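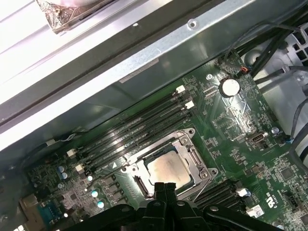 Ikhsan Liem asked whether the boards in the old Rukon servers were worth keeping at all, or whether the group should pull the memory and send the rest to the recycler. He said the shelf in the back was full last October and has not gotten any emptier.

Discussion followed. The general feeling was that a board with its processor still in the socket is worth a test before it goes anywhere. Boards with bent socket pins are a different matter and can go straight in the scrap bin. Ikhsan said he could live with that if there was a time limit. Agreed: any board not tested by the next meeting goes out.

Brurkthorpe Computer Reuse Group
Minutes of the meeting held 18th May, workshop, 7 p.m.

The item above was taken first so that Ikhsan could leave early. The remaining items follow in agenda order.

1. Minutes of the last meeting
Accepted with one correction. The power supplies went to Nelora, not to Vlachou.

2. Server boards, working method
Following on from the first item, the steps for each board were agreed as follows.

Memory comes out first and goes in the antistatic trays, sorted by size. Empty slots get a quick look with the flashlight for dust or broken latches.

Old thermal paste is to be cleaned off the processor with alcohol and a lint-free wipe while the processor is still held down in its socket. Nothing gets scraped with a screwdriver. If the processor has to come out, the socket cover goes on right away -- there is a bag of covers in the top drawer.

Coin cells are checked with the meter. Anything under 2.8 volts is replaced and the old cell goes in the battery tub with tape over both sides. Several loose cells were found in the screw box and this needs to stop.

Boards stay in the chassis for testing. It was suggested that they be taken out and stacked to save room, but the chassis protects them and the screws are less likely to go missing.

3. Storage
The back shelf is to be cleared from the left. Tested boards go on the upper level with a dated tag, untested on the lower. Bare cases may be kept under the bench up to a limit of six. There was some disagreement about the rack rails, which take up a lot of floor. Left as they are for now.

4. Money
Balance is $719. Alcohol, wipes and thermal paste are needed and a spend of up to $60 was approved. The new bench mat was put off again.

5. Request from Vlachou
Vlachou has asked for 4 working machines with fresh drives. Two are ready. The other two need memory, which may come out of the server boards if the type matches -- most of it will probably be the wrong kind for desktops. To be checked before we promise a date.

6. Other business
The label printer is jamming. Use the hand labels until it is fixed.

The side door sticks and has to be pulled hard to lock. Last person out please check it.

Meeting closed at 8:25 p.m. Next meeting to be set by e-mail.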